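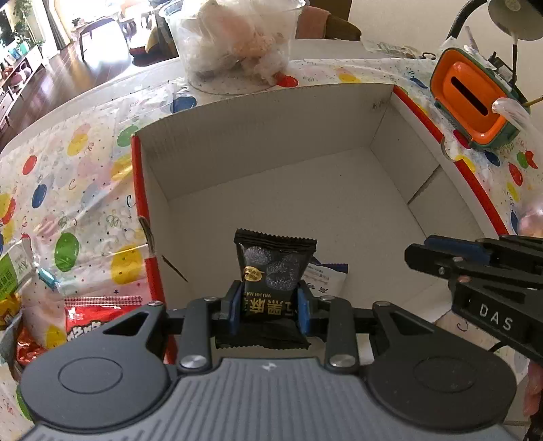
Customs fees on snack parcels

sunaleck
Posted October 11, 2021
Ordered a mixed box of Chinese snacks from a shop overseas. Parcel was 2,000 grams and the courier wants a $6 handling fee before they'll release it. Is that normal for food?

donnie_n
Normal for couriers. Regular mail has never charged me.

Okunness
Same fee on every box I've had since April. Pay it online, the phone line takes forever.

WSadowski
I wouldn't pay until you see the paperwork. Mine listed the wrong value and they took the charge off when I sent the receipt.

donnie_n
For six bucks? I'd rather have the snacks.

WSadowski
Up to you. Four boxes a year and it adds up — I order more than that.

trevstead
Check whether anything in it has meat. That's what got mine held, and the fee had nothing to do with it.

sunaleck
No meat, all sesame and rice stuff. Receipt sent, will see what they say.

Okunness
They'll say six dollars.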